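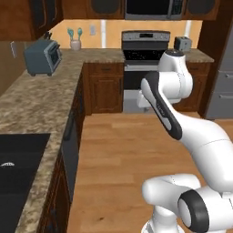 合租厨房里的东西到底是怎么被浪费掉的
课程小组作业报告,最终版

先说一下这个题目是怎么来的。我们组最开始想做的是校园快递包装,问卷都写了一半,结果发现隔壁组做的几乎一模一样,只好换。换题那天晚上我回宿舍开冰箱,翻出一袋已经化成水的香菜,再往里还有半盒不知道谁的豆腐,我就在群里说,要不我们做这个吧,合租的人怎么扔吃的。大家居然都同意了!

指导我们的是 Soledad Tovar 老师。她第一次看开题的时候问了一句:你们说的“浪费”是指什么?我们三个人当场给了三种说法,场面有点尴尬。后来定下来的是:买回来的时候能吃,最后没有被人吃掉,就算浪费。果皮、骨头、茶叶渣不算。做坏了的菜算(这一条吵了很久,因为我经常做坏)。

调查对象是两栋学生公寓,Semeniuk 楼和 Skirkine 楼。选这两栋主要是方便,我住 Semeniuk,另一个组员住 Skirkine。两栋楼都是几个人共用一个厨房,但有个差别后来变得很重要:Semeniuk 的冰箱是按层分的,每人一层;Skirkine 的冰箱谁先放谁占,没有规矩。

做法很土。我们在愿意参加的厨房冰箱门上贴一张表,每次扔东西就写一行:扔了什么,为什么扔,是自己的还是别人的。不写名字,连房间号也不要。三月开始贴,贴了3周,最后收回来244条能用的记录。不能用的也有一些,比如有人写“扔了对生活的希望”,这个我们实在没办法归类。

除了表格,我们还找人聊天。访谈提纲写得特别正式,第一个人坐下来五分钟就跑题了,讲她室友怎么煮螺蛳粉,后面我就把提纲收起来了,随便聊反而聊得多。

下面说结果。

扔得最多的是叶子菜,这个没什么意外。菠菜、生菜、香菜,超市卖的都是一大把,一个人吃不完。有位同学说她每次买葱只为了切那么一小撮,剩下的就在冰箱里慢慢变黄,然后她再去买一把新的。第二多的是剩米饭。面包排在后面,我原来以为面包会很多,但好几个人说面包一买回来就直接冻上了。

理由那一栏比较有意思。写“坏了”的最多,可是“坏了”其实等于没说,所以我们在访谈里会追着问为什么会坏。听下来主要是两种情况。一种是忘了,东西被推到最里面,看不见就想不起来。另一种是计划变了,本来打算周末做饭,结果出去吃了,或者赶作业点了外卖,菜就一直放着。期中那段时间记录明显变密,我猜和第二种有关,不过我们没有单独去问,所以这里只能算猜。

还有一类是我们事先没想到的:替别人扔。在 Skirkine,好些记录写的是“不知道是谁的”。大家都觉得那盒东西是别人的,没人敢吃也没人好意思扔,一直放到有味道了,才有人受不了动手。Semeniuk 这边这种记录就少得多。一位住 Skirkine 的同学原话是:“我怕扔了以后有人来问我要,所以我每天就看它一眼,等它自己变成垃圾。”我把这句念给组员听,大家笑了半天,然后发现每个人都干过。

我们也试着做了一点改变。有两个厨房同意配合,做法是在冰箱里腾出一格,贴上“这里的随便吃”,想处理的东西就放进去。Asstead 是我们平时用的记账软件,组员用里面的共享清单给每个厨房建了一个“快点吃掉”列表,大家可以往里加。清单基本失败了,头几天有人写,后面就剩组员自己在更新。那一格倒是挺受欢迎,尤其是鸡蛋和酸奶,放进去很快就没了。唯一的麻烦是有人把自己早就不想要的一罐咸菜放进去,一直到实验结束还在。

说说问题吧,Tovar 老师在中期反馈里也提过。第一,愿意贴表的厨房本来就是比较在意的厨房,真正扔得凶的人大概不会理我们。第二,有了表格以后人会不好意思,我自己就有一次拿着半根黄瓜站在冰箱前犹豫了很久,最后硬着头皮把它炒了。所以记下来的肯定比平时少一些。第三,我们没有称重,一条记录可能是一根葱,也可能是一锅饭,条数多不代表分量多。本来是想称的,秤也借了,可是让大家半夜扔个剩菜还要先称一下,没有人会干的。

如果重新做一次,我会早点开始访谈,少在表格设计上纠结。那张表我们改了好多版,字体都换过,最后大家填的还是那么几个字。我还想加一个没有共用冰箱的宿舍来对比,看看一个人用小冰箱的时候“忘了”是不是会变少。

分工:我负责 Semeniuk 的表格和这份报告的正文,另外两位组员分别负责 Skirkine 的表格和访谈录音整理。数据分类是三个人一起做的,意见不一致的时候投票。

原始表格拍照以后存在小组文件夹里,需要看的同学可以找我要。那罐咸菜还在,谁要也可以来拿。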